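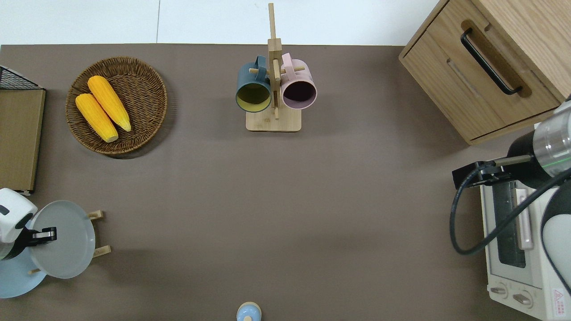

Photo: Fokatora

How to keep corn on the cob fresh for several days?
Posted by Cenenora, Jan 19, 2020

I bought corn at the market and I will cook it only after 5 days. My kitchen is small. Should I take off the husk now?

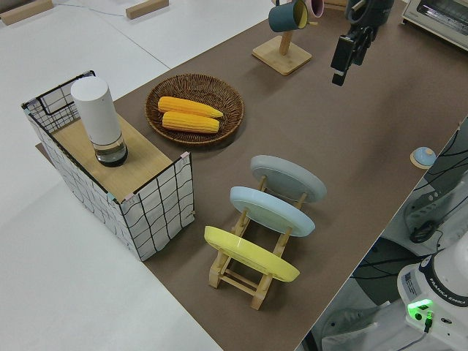 I also do not know if the freezer makes it too soft.

Haldane
Leave the husk on and put it in the fridge, in a bag that is not closed fully. After five days it is less sweet, but still good for soup.

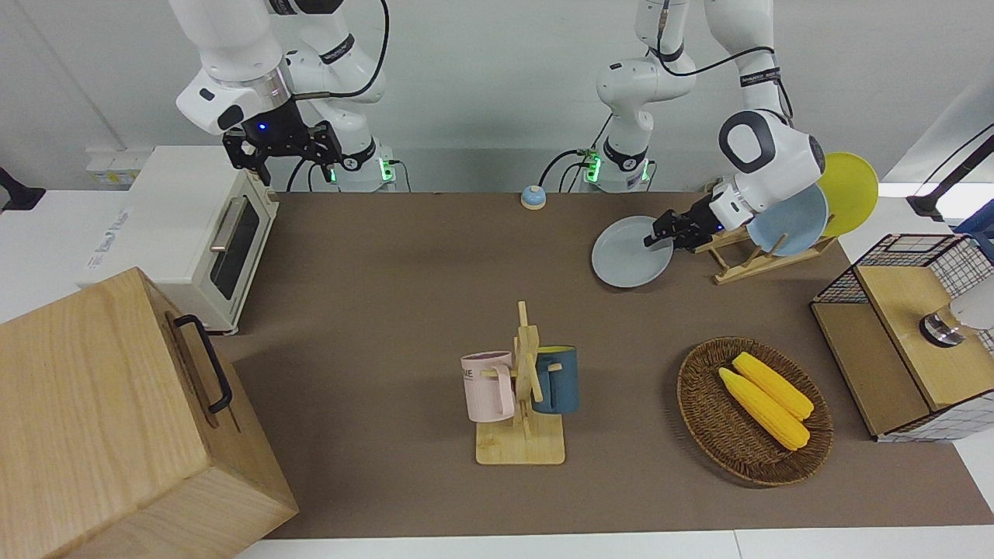

Gray plate and dish rack

If you already removed the husk, wrap every cob tightly.

Sastex
Freezer is fine. Boil the cobs first, cool them in ice water and dry them well. Mine from April were a little soft, but I ate them with butter.

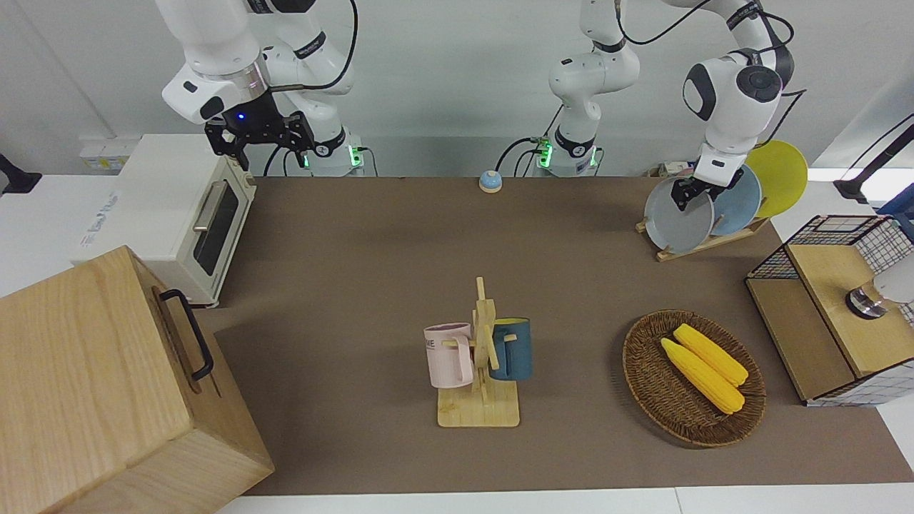
Toaster oven and plate in the rack

Do not wash before the fridge.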